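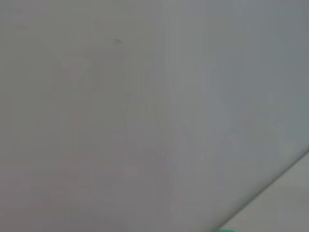 4. Starting your first seeds

Now for the fun part! With the Ilerska propagator assembled and level (section 3), you can sow straight away. Tomatoes, chillies, basil and lettuce all do well in it, and lettuce is the one to choose if you can't bear waiting.

You will need: the tray and lid, the Nandon heat mat, seed compost, a jug of water at room temperature, labels and a pencil. Ink fades under the lamp, pencil doesn't.

1. Tip the compost into a bucket and break up any lumps with your fingers. Add water a little at a time until a squeezed handful holds together and lets go of only a drop or two.

2. Fill the cells to the top, tap the tray on the bench and top up again. Don't press the compost down hard – young roots love a bit of air.

3. Sow 2 seeds to a cell. Cover large seeds with a thin layer of compost and leave fine ones, such as basil, on the surface.

4. Write your labels now, while you still remember what went where. I have grown some very surprising cabbages by skipping this step.

5. Set the tray on the heat mat, fit the lid and close both vents.

6. Plug in the mat and turn the dial to LOW. Leave it there overnight before you decide whether it needs to go higher.

CAUTION: Keep the mat's plug and switch well away from the watering jug. Never fold the mat or run it rolled up.

Note: The lid will mist over on the inside. This is a good sign, so leave it alone unless water is dripping heavily onto the compost, in which case open one vent halfway.

4.1 Saving and storing seed

Once you've had a good crop, do have a go at saving your own seed! Beans and peas are the easiest. Let the pods go brown and papery on the plant, shell them indoors and spread the seeds on a plate for 7 days, out of the sun. A small tube with a tight cap is lovely for fine seed, and a clear one lets you check what's left without opening it.
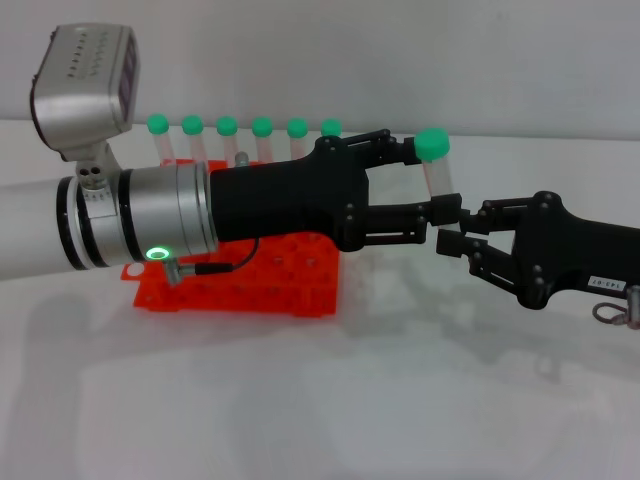
Fig. 5. Clear tube with green cap.

Write the variety and the month on every tube. Rusmont lettuce picked in November looks exactly like Roussel lettuce picked in November, and you'll want to know which was which by spring.

Store the tubes somewhere cool, dark and dry. If you keep them in the fridge, let them come up to room temperature before you take the caps off.

4.2 When the seedlings appear

1. Open both vents as soon as the first green loops show.

2. Switch on the lamp and set the timer to 13 hours a day.

3. Water from below by filling the base tray, and pour away anything left after half an hour.

4. When each cell has a strong seedling, snip the weaker one at soil level. Pulling it out disturbs its neighbour.

If nothing has come up, see section 6, Slow or patchy growth.

Guide written by Monique Lemaire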